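Clener firmware program: progress report to Grendville
May 15, 2018
Prepared by Kevser Dönmez. Technical review by Tuncay Akbulut.

Status
Work package 2 (over-the-air update for the Zolgate handset) is on schedule. Work package 1 was closed in April. The staged rollout has started and is limited to 1000 enrolled devices until the battery issue under Open items is resolved.

Work completed
The update client now checks the package signature twice, once after download and once before the partition switch. The second check adds a short delay at reboot, which we accept.

Delta packages replaced full images for all devices on the previous build. A delta package is 300 MB. Devices on older builds still need the full image, and we have no plan to produce deltas for them in this funding period.

The rollback path was rewritten by Berkay Güneş. If the first boot after an update fails, the handset returns to the old partition and reports an error code to the server. The old path left the user at a blank boot screen until the battery ran down. Build 3345 is the first to carry the new code.

The April security patches are merged. Two vendor drivers did not build against the patched kernel – the vibration motor and the proximity sensor – and were fixed in-house. The fixes have been sent to the vendor. No reply so far.

Open items
1. Standby drain. Some handsets on build 3345 do not enter deep sleep after Wi-Fi is turned off. Logs point to a wake lock held by the location service. Aslı Yüksel has a test patch, which goes to the Kozan lab group first.
2. Dual SIM settings. The preferred data SIM is reset to slot 1 after the update. The setting is stored under a new key and the migration script does not read the old one. Low effort, planned for the next build.
3. Translations. Text for the update prompt is missing in several languages and falls back to English.

Budget
Spending is within the approved plan. Server costs were lower than expected because of the smaller packages. We ask that the difference be moved to lab testing; a separate request has been filed by Umut Yüksel.

Next period
Release of the standby fix, then removal of the device limit in stages. Each stage will be held until the crash rate has been reviewed. The delivery date for work package 3 is unchanged.

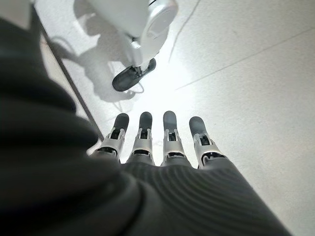 Contact
Questions on the technical content should go to Tuncay Akbulut, and questions on the budget to Umut Yüksel, both at the Clener office.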